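Home | Threads | Records | Gigs | About | Search

Print this thread | E-mail this thread

Thread by Tùng Châu
December 5, 2020

I've been playing the second Kereama album all week and I want to write down what I think of it before I lose the notes. This will be a long one. Mute me if you only follow for the gig listings.

Some background for people who missed them. Kereama were a four-piece from Puvavdale. Two guitars, bass, drums, with the bass player singing most of it. They made two albums and a handful of singles, all on Talo, and then stopped.

The first album is the one that gets mentioned, when they get mentioned. It's fast, it's trebly, and the drums sound like they were recorded in a stairwell. I like it. I've never loved it.

The second one is called Vivimstead, after the village where they rented a house to write it. It came out in May, a bit over a year after the debut, and sold far less. The shop I used to work in took six copies and sent four back.

I bought one of the other two. Staff discount, and I still thought I'd overpaid. I played it twice and filed it.

What put me off then was the pace. The debut gets through eleven songs in half an hour. Vivimstead has nine and takes nearly fifty minutes. The opener alone has ninety seconds of organ before anyone sings.

I now think the organ is the best thing on it. It's a cheap home organ, by the sound of it, with one key that clicks. You can hear the click on the opener, on "Low Field" and again right at the end of side two. They left it in every time.

"Low Field" is track two and should have been the single. The bass line goes round on five notes for the whole song and the guitars take turns at staying out of its way. The chorus turns up once, after three minutes, and never comes back.

Talo put out "Paper Round" as the single instead. I can see why. It's the only song here that sounds like the first album. It's also the weakest thing on the record and it sits awkwardly at track three, between two slow ones.

If you're listening on a phone, try skipping it the first time through. "Low Field" straight into "Weather Station" works very well. The keys match and the tempo barely moves.

"Weather Station" is the one people argue about. It's seven minutes long and the words are mostly a list of place names, half of them in the valley above Puvavdale. I used to think that was lazy. My view now is that the singing carries it. She leans on the last syllable of each name and by the end it's quite upsetting.

Side one closes with "Ferry Money", an instrumental. Two acoustic guitars, one slightly out of tune. Pleasant. I have nothing more to say about it.

Side two is where the drummer gets going. He plays brushes on "Cousin" and hardly touches the snare on "All the Lights in the Works". Anyone who only knows him from the debut would assume it was a different person.

"Cousin" has the best lyric. It's about driving a relative to the station and not finding a way to bring up a debt. Every line is something one of them says, and none of it is about the money.

"All the Lights in the Works" is a factory song without any factory noises on it, thank goodness. The guitar goes through what I'd guess is a small amp turned up too far. It breaks up on the low strings only.

Then there's "Hollin", which I still can't get on with. Spoken verses, a whistled bit, a key change for the last minute. I've tried it on headphones, on the kitchen speaker and in the car. No luck in any of them.

The closer is "Second Post". Organ again, click again, and a vocal that sounds like a first take. She comes in early on the last verse and the band just follow her.

On the sound in general. The vinyl is cut quietly and my copy has surface noise through most of side two. The CD is louder and a bit harsh at the top. Of the two I'd take the CD, and I say that as someone who has too much vinyl.

There was also a cassette, 520 copies, with the two B-sides added after "Second Post". I've only ever seen one, in a box under a stall, and the tape had been chewed. If you have a playable one I would like to hear from you.

The B-sides are "Tallow" and "Northern Counties". "Tallow" is better than half the album. It has the same five-note idea as "Low Field" played at double speed on piano. I don't know why it was left off.

Sleeve: a plain green card with the band name in the corner and the title on the spine only. In the racks it was impossible to find. We had it under K, then under V, then in a separate tray by the till.

Somebody asked me last night whether Vivimstead influenced anyone. I can't prove it did. I hear a lot of that slow bass and thin organ in bands who started five or six years later, but there were plenty of other places to get it from.

I saw them once on the tour for this album. Upstairs room, roughly 99 people, and most of them wanted the fast songs. The band played the new record in order, all the way through, and then two old ones very quickly. People had started leaving during "Weather Station".

I was one of those who went to the bar, so I'm not claiming any good judgement. I came back for "Cousin" and stood near the door.

They split up the following winter. There was no statement that I ever saw. Talo carried on for another couple of years and then folded, and the catalogue has been hard to get ever since. The debut has been reissued. This hasn't.

Second-hand prices are still low – the last CD I saw was less than a pint. The vinyl costs more, and for the reasons above I wouldn't bother unless you want the sleeve.

If I had to score it I'd put it well above the debut, and I know that's a minority view. Take out "Paper Round" and "Hollin", put "Tallow" in at track three, and you have eight songs without a bad one.

A correction from earlier in the thread. I said the bass player sings most of it. On Vivimstead she sings all of it apart from the spoken parts on "Hollin", which are the drummer. Thanks to the two people who wrote in.

Another reply asks about the lyric sheet. There was one in the first vinyl pressing, folded in three, typed. It has a different last verse for "Cousin" from the one she sings. I prefer the sung one.

I'm going to do the singles next, in order, starting with the one that came before the first album. I have three of the five here and a friend is lending me the others. It will probably take me a couple of weeks.
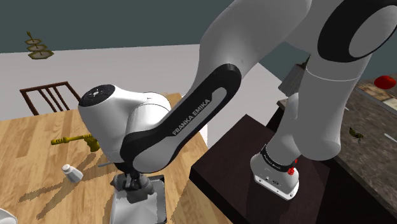

When I do get to them I'll leave out the live B-sides, apart from the long version of "Low Field", which is on the last single and has a proper ending that the album take doesn't have.

Related threads
Kereama: the first album, track by track
Talo Records, a short list of what to buy
Five bass players who sing
Puvavdale venues that have closed
Home organs on guitar records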